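Posted Friday, 9 pm
By the editor, Inden Valley Wildlife Diary

Frost again this morning, the fourth in a row, and the puddles in the lane were solid enough to stand on. I left the house just after seven and was at the Crichton burn before it was properly light. The plan was to walk from the road bridge up to the old sluice and back down the far side, looking for otter signs on the way, and I did most of it.

The water was low and very clear. We have had no real rain for a fortnight and the shingle below the bridge is dry right across to the alders. Low water is good for this sort of walk. The flat stones that otters like to mark are all out in the open, and nothing has been washed off them.

I found the first spraint on the usual boulder, the one with the iron ring in it. It was fresh, dark and still tarry, with fish scales and a few small bones that I took to be bullhead. There was an older one beside it, gone grey and crumbly. Otters have used that boulder for as long as I have kept this diary, and my notes from the first winter mention it on nearly every page. The next one was under the hazel roots, and then nothing for a long way.

I had the old survey sheets in my pocket, the ones with a box for every bend of the burn, and filled them in with a pencil because the pen wouldn't write in the cold. They go into the folder with the rest when I get home, and from there on to the website when I have an evening free.

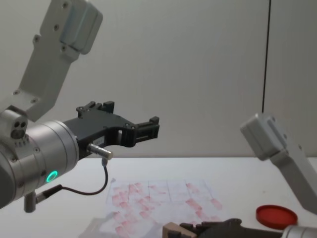

Above the sluice

The path is bad from the sluice onwards. The bank has slumped into the pool and taken the fence with it, so you have to go up through the bracken and come down again by the ash stump. I slipped coming down and put one hand in the burn up to the elbow. The glove was no use after that.

On the soft mud at the top of the pool there was a clear line of prints. Five toes on the best of them, with the webbing just showing, and a drag mark behind where the tail had touched. I laid the ruler beside it and got a width of 6 centimetres, which would do for a female or a young dog otter. There were no small prints with it. In July I saw a female with two cubs on this same pool, and I would like to know if the cubs are still about. They stay with the mother for a year or so and ought to be with her now, but mud only keeps what walks across it.

The people at Resen Farm used to set traps along here. The old man who had the place before the present family told me about it when I first came. He said his father would never take an otter from the pool by the house, only from further up, and that you did not speak of an otter by name on the morning you went out. It was "him" or "the brown fellow". You did not laugh at one in a trap either. I asked him why and he said it was manners. I wrote it down that night and I am glad I did, as I have never met anyone else who knew it.

I thought about that while I was wringing out my sleeve. I do not set anything for them and would not want to, but I notice that I keep my voice down on that stretch even when I am by myself. 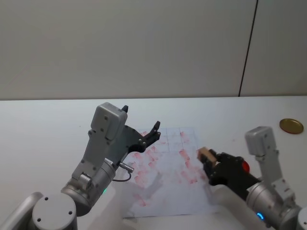
Robot arms at a white table.

I stopped to eat at the ash stump. A dipper was working the riffle below me, going right under and coming up in the same place every time. Two goosanders went over, upstream, low and fast. A wren was making a great deal of noise in the brash pile. No sign of the kingfisher, which I have not seen since the cold started. They do badly in a hard spell, and the last long freeze left us without any for two years.

There has been mink on the lower burn this autumn and I checked the clay raft by the footbridge on the way down. The clay had frozen hard and would not have taken a print from a cow. I chipped the top off and put fresh in from the tub, then covered it with a bit of sacking under the tunnel. It may keep soft for a night. The water vole burrows along the ditch there look used, with cropped grass at the mouth of two of them, so I would rather know early if a mink is back.

The far bank was easier going. I came down through the Crichton side, over the stile and along the edge of the kale. Another spraint under the road bridge, on the ledge, a few days old. That ledge was put in when the bridge was rebuilt after the flood in '89, and it has been a great help. Before that they crossed the road whenever the water was high, and I used to find one dead there most winters.

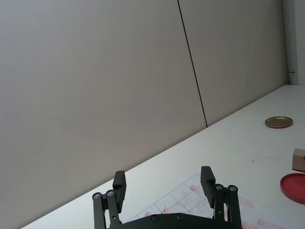
By then it was gone eleven and the sun was on the bank, and the frost was coming off the kale in drips. I sat on the parapet for a bit and changed my socks. A tractor came past and the driver stopped to say he had seen an otter in the open field on Tuesday's hard frost, 1000 yards from any water, going at a good pace towards the mill pond. I have heard of them doing this but never seen it. The pond has carp in it, so the otter may know more than the angling club would like.

Home by noon. I washed the boots, hung the glove over the stove and copied the sheets out. The total for the walk was 4 spraint sites, which is one fewer than the same walk last month. I would not read anything into it. I missed the stretch below the slump altogether, and there is a good flat stone there.

Next week I want to go up to the mill pond at dusk and sit. I will need to ask at the farm first about the gate. I also need new pencils, and a longer stick for the bracken.

It is freezing again tonight. There was a tawny owl calling from the churchyard when I took the ashes out, and another one answering a long way off — over towards Inden, I think.

Recent entries
Redwings in the orchard hedge
Clearing the clay rafts
A female and two cubs, July
The badger path at Resen
What the flood left behind

Contact the diary | Copyright Inden Valley Wildlife Diary | Back to top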